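Can a robot arm handle the finishing chores in a small hat shop yet?
Tags: small business, automation, retail, soft goods

Posted by niletti_caps

I run a small cap shop with a back room where we steam, brush, sort and put stock on display stands. Right now there are 254 caps in the back waiting to be put out or put away, and 2 of us to do it. Most of that work is dull. Take a cap off the pile, check the crown isn't crushed, set it on a stand with the brim facing the right way, move on.

I keep seeing clips of two-armed robots folding towels and loading dishwashers. A rep from a company called Sinance told me a pair of arms could take over "light soft goods handling" in a shop like mine. He was vague about speed and vaguer about price. I don't need it to sew anything. I need it to pick up a cap, place it on a stand or on another cap, and put the leftovers in a basket. Is that realistic now, or should I hire a part-timer for the season?

Posted by drarora_bench

Depends on how much you're willing to babysit it. I spent 16 months at a shop that packed knit hats and gloves, and we tried a two-arm setup on one table. My notes, for what they're worth.

Picking up a cap is fine. The brim is stiff and gives the grippers something to hold. The crown is the hard part. It's soft, it folds a different way each time, and if the machine pinches it in the wrong spot you get a dent that somebody has to steam out afterward. Our arms did well when the caps arrived one at a time and facing the same way. Dump a pile in front of them and they slowed to a crawl — a lot of grabbing two at once, then dropping both.

Stacking one cap over another is harder than it sounds. The top one has to sit over the crown of the bottom one without pushing it off the stand. A person does this by feel. Ours had cameras and not much feel, so it would let go too early and the cap would slide. We got it better by using a stand with a wide, smooth top and by having each arm take one side of the cap.

Speed was the real problem for us. A new hire with an hour of training beat it easily. The machine did have the advantage of not minding the job at 11 at night, and if your shop is closed by then you may not care that it's slow. But someone still had to be in the building, so we never really got that benefit.

Also ask who fixes it. Our cables snagged now and then, and the gripper tips wore down. The company was three hours away. Get a repair time in writing before you sign for anything.

Caps on a stand are pretty much the size of task I'd call within reach today, with a mostly clear table and both arms free to work around the hat:

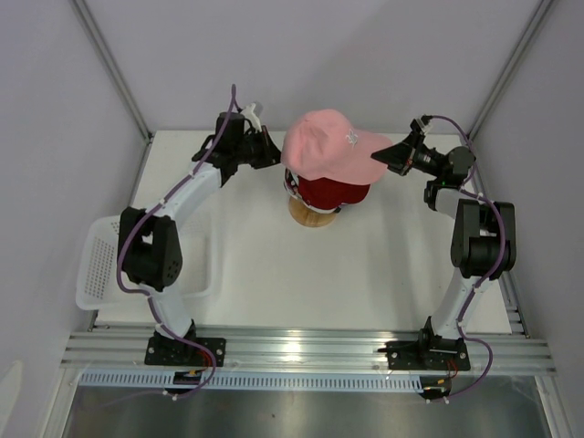 Carolina Seixas

I'd hire the part-timer. We looked at this last March for a linen room and the quote from Afolabi didn't include setup, the table, or training on our own items. Once those were added it came to more than a season of wages, and we'd still have needed a person for anything wrinkled or tangled.

One thing I disagree with in the answer before mine is the night shift idea. Slow is okay only if it doesn't stop. Ours stopped in the demo — a pillowcase went over the side and the arms just held still until the tech reset them. If that happens at midnight you walk in to a pile that looks the same as when you left.

If you do want to try it, ask for a demo with your own stock. Bring the floppy ones, with no cardboard in the front. The stiff ones will make any machine look good.

Posted by basementbrims

no robot is doing this cheaper than a high school kid. get a better steamer and a rolling rack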